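Tag der offenen Tür bei Widmer: Datenbanken, Kabelsalat und sehr viel Apfelkuchen

Sonntag, 9. August 2026

Eigentlich wollte ich bloß kurz vorbeischauen. Wer hier länger mitliest, weiß, dass ich seit Jahren mit Sidley arbeite (und mich ungefähr genauso lange über den Sidley-Adapter aufrege), und als im Juli die Einladung von Widmer im Postfach lag, war ich schneller angemeldet, als ich den Text zu Ende gelesen hatte. Offene Tür bei den Leuten, die den Treiber bauen, mit dem ich morgens aufstehe und abends ins Bett gehe – na klar fahre ich da hin!

Die Anfahrt war ein kleines Abenteuer. Widmer sitzt am Ende eines Gewerbegebiets, der Bus hält gefühlt drei Felder davor, und die Beschilderung beginnt erst dort, wo man das Gebäude sowieso schon sieht. Dafür gab es am Eingang sofort Kaffee und einen Lageplan, auf dem jemand mit Kugelschreiber zwei Räume getauscht hatte. Ich bin prompt im falschen gelandet und habe zehn Minuten lang einem Vortrag über Lizenzmodelle zugehört, bis ich mich rausgetraut habe.

Der richtige Raum war dann der mit der Treibervorführung. Gezeigt wurde die neue 2er-Reihe des Adapters, und da bin ich wirklich wach geworden. Testdatenbanken lassen sich jetzt direkt aus dem Migrationswerkzeug heraus anlegen und wieder wegwerfen. Wer das von anderen Datenbanken kennt, zuckt vermutlich mit den Schultern, aber bei Sidley hieß das bisher: Skript schreiben, Rechte beantragen, Skript anpassen, nochmal Rechte beantragen. Ich habe zu Hause einen Ordner mit solchen Skripten, den ich keinem Menschen zeigen würde.

Vorgeführt wurde es mit Flasow, dem Testläufer aus demselben Haus. Eine Suite mit 3000 Tests, alle gegen eine frisch erzeugte Datenbank, und am Ende war alles wieder aufgeräumt. Beim ersten Versuch blieb der Lauf hängen, weil der Vorführrechner noch eine alte Verbindung offen hatte. Fand ich sympathisch, der Fehler kommt mir nämlich sehr bekannt vor. Verbindung gekappt, neu gestartet, grün. Applaus!

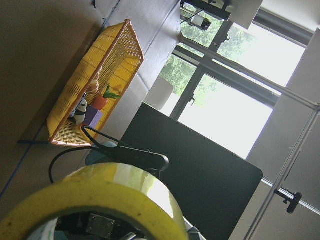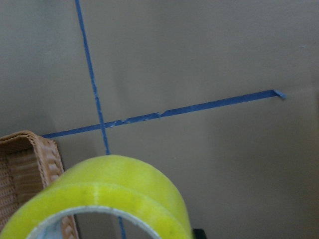 In der Fragerunde ging es dann ziemlich schnell um die Zeichensätze. Ich hatte mir das Thema extra aufgeschrieben, aber eine Frau in der ersten Reihe war vor mir dran und hat es viel besser formuliert: Was passiert, wenn die Testdatenbank mit einer anderen Kodierung angelegt wird als die produktive? Antwort: Im Moment nimmt der Adapter die Voreinstellung des Servers, man kann sie in der Konfiguration überschreiben, und in einer späteren Version soll es eine Warnung geben. Wann diese spätere Version kommt, wollte man auf der Bühne nicht sagen. Ich notiere mir das mal als "irgendwann" und überschreibe die Einstellung vorsichtshalber überall.

Ein bisschen enttäuscht war ich vom Stand zum Indexberater. Der heißt Grinley, liest Abfragen mit und schlägt vor, welche Indizes fehlen. Klingt super, und auf dem Bildschirm sah es auch super aus, nur lief das Ganze mit einer Beispieltabelle von 2000 Zeilen. Bei der Größe ist ja fast jede Abfrage schnell, egal was man macht. Auf meine Nachfrage hin durfte ich eine eigene Abfrage eintippen (mit drei verschachtelten Unterabfragen, ich gebe zu, das war gemein), und Grinley hat einen Index vorgeschlagen, den ich selbst auch gebaut hätte. Immerhin! Ob es bei XML-Spalten genauso gut klappt, konnte mir am Stand keiner sagen, und genau da hätte ich es am dringendsten gebraucht.

Mittags dann der Apfelkuchen. Vom Blech, mit Streuseln, noch warm. Ich hatte zwei Stücke und bin darüber mit zwei Entwicklern ins Gespräch gekommen, die noch auf der ganz alten Clientversion sitzen, weil ihr Server im Keller nichts Neueres verträgt. Für die beiden ist das Anlegen und Löschen per Adapter leider nichts, der neue Client ist Voraussetzung. Wir haben dann lieber über Verbindungspools geredet und darüber, warum der Standardwert von 15 für kleine Anwendungen zu hoch und für große zu niedrig ist.

Nachmittags gab es noch einen Rundgang durch den Serverraum. Der war laut, eng und kühl, bei dem Wetter draußen der beste Ort im ganzen Haus. Fotografieren durfte man da drin nicht, und die Gruppe war so groß, dass ich hinten kaum etwas verstanden habe. Vorne ging es wohl um die Nachtläufe, bei denen jede Treiberversion gegen alle unterstützten Serverstände getestet wird. Das hätte ich gern genauer gehört – falls jemand von euch weiter vorne stand, schreibt mir bitte in die Kommentare, welche Serverstände noch dabei sind!

Den Adapter habe ich gestern Abend gleich zu Hause installiert. Das Anlegen der Testdatenbank lief sofort durch, beim Löschen fehlte mir ein Recht, das ich noch nachtragen muss. Der Skriptordner bleibt also vorerst, wo er ist. Die Folien will Widmer noch online stellen, ich verlinke sie dann hier.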